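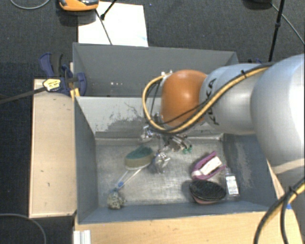
Figure 2. Two grey bins, one behind the other. Oval scrubbing brush and dish brush on the left half of the front bin floor.

Home | Guides | Cleaning Tools | Spares | Contact

Section 6: Setting Up the Brush Bins

This is my favorite part of the whole Harries guide, and a really satisfying job once the shelves are up! You'll have a front bin for the brushes you grab all day and a back bin for everything waiting its turn. Old bins are fine (mine are on their third kitchen). The scratched floor and worn patch of paint in Figure 2 are the kind of thing to check in step 2.

What you need

Two open-top bins, a soft cloth, dish soap, a dry towel and your brushes. If you ordered the Relten 4000 set, the labels are in the flat envelope with the packing slip. The older 3820 set has no labels, so use masking tape and a marker.

Steps

1. Take everything out of both bins and wipe down the walls, working from the rim toward the floor.

2. Run the cloth over any flaky paint. Loose bits come away now or they end up in your bristles later. Scratches in the metal can stay as they are.

3. Dry the floor of each bin, corners included – a rolled towel edge gets right in there.

4. Stand one bin behind the other and leave a finger's width between them.

5. Wash the brushes in warm soapy water, rinse well, and shake them out over the sink. Let them dry before they go anywhere near the bins.

6. Put the oval scrubbing brush and the dish brush on the left side of the front bin. A dish brush with a long handle can lie at an angle, and the oval one can rest across it.

7. Keep the right side of the front bin for the smaller things you use with them. Spares go in the back.

8. Stick on the labels.

NOTE: A looped handle is wonderful for hanging. If you have a hook above the sink, let the dish brush drip there overnight and move it to the bin in the morning.

CAUTION: Don't scrape at flaking paint with a knife. Keep bleach and other cleaners out of the bins.

Looking after the bins

Tip both bins out every March and go through steps 1 to 3 again. Brushes with flattened bristles can retire to muddy boots, where they do a fantastic job.

Next: Section 7, Hooks and Rails

Reader comments (3)

Signe Lund: Did this before breakfast and I'm so pleased with it. My dish brush is too long to lie straight, so the angle tip helped a lot.

Alun Bellis: Can you use the Fekine bins? Mine are a bit deeper than the Relten ones.

Signe Lund: Alun, I have the Fekine ones and they work fine. Small sponges do vanish in the corners though.

Contact: Fakbridge Guides, reader desk | © Fakbridge, updated January 6, 2022 | Back to top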